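Robot Learning in Practice
Session 4 handout: gathering demonstrations
Notes by Merja Jääskeläinen

Last week we finished with the question of where the examples come from. Today is all about that, and I think it's the most enjoyable part of the course, so bring your questions and wear sleeves you can roll up!

Some words first. A demonstration (or episode, the two mean the same thing in these notes) is one complete go at a task, recorded from the first movement to the last. It holds the camera pictures, the joint angles of both arms and the opening of each gripper, all stamped with the same clock. A set is a pile of demonstrations of one task. The policy is what we train on the set: pictures and joint angles in, next movement out.

The policy copies what you do, including the bits you didn't mean. If you pause before every grasp to think, it learns to pause. If you always start with the left arm, it will be lost when the easy reach is on the right. Eduard Štefanec's set from last February has 318 episodes of a lid being closed, and the trained arms would stop dead halfway down, just where he used to change his grip on the controls. It's a lovely thing to watch once you know why.

So, before recording, agree three things with your partner and write them on the task sheet: where the objects may start, what counts as finished, and when you give up and throw the episode away. "Necklace put away" is too loose. "Chain on a hook in the lid, both grippers open and clear of the box" is something two people can agree on.
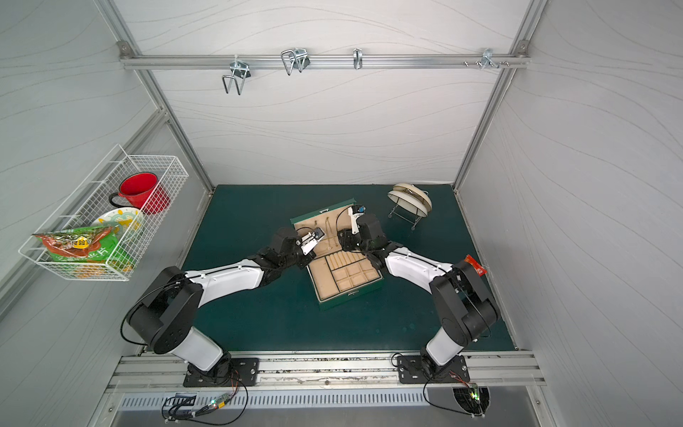 Fig. 4.1. Two-arm booth, jewellery box task. Left gripper near the hanging chains, right gripper over the upper right corner of the box.

Thin chains are a brilliant task for this course because they are so awkward. A chain never falls into the same shape twice, it is only a few pixels wide from a camera placed further off, and the gold colour against a beige lining gives the network very little to go on. Compare the hooks in the lid with the ring rolls in the tray: a roll stays where it is, and a position learned from one episode is useful in the next. With a chain you need far more variety before the policy stops guessing.

How much variety? Kaisu Toivonen trained the same network on 81 episodes and then on the full 2451, and I'll show both in the lecture. The small set does well when the box sits square and badly when you turn it by a hand's width. Turn the box a little between episodes. Shift it. Swap which arm goes first. Change one thing at a time to begin with, then mix freely once you've got the feel of it.

Keep your wobbly episodes, by the way. A missed grasp followed by a calm second try is worth having, as it shows the policy how to recover. Throw away the ones where you bumped the box by accident and carried on, or where you forgot what you were doing (we all do it).

For the lab
Groups share the booth in hour slots. Sign up on the Ikonen page, and swap directly with another group if your slot doesn't suit.
Label every episode keep, unsure or drop straight after recording it.
Sointu Kinnunen will look through the unsure ones with you.
Upload to the Flustura folder before you leave.

Reading: chapter 6 of the course book, up to the part on action chunks. Skip the proofs for now, we'll do them together with Chiến Đồng in session 6.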